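Open day at Landeg - is the robot demo worth it with kids?

We have tickets for the Prirkero open day in May and I keep going back and forth. My two are mad about robots, but the program says part of it runs in a simulated house with dark tiled walls. Has anyone been?
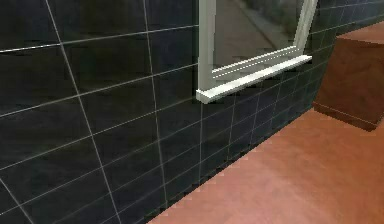 Catrin Edwards: We went last year and had a lovely time! You watch the robot's practice runs on a big screen first, then the real one comes out - get there early, there are only 24 seats. The staff were so patient with my son's questions, bless them.

Parking is bad.

Re: parking - use the Saso lot, 200 spaces.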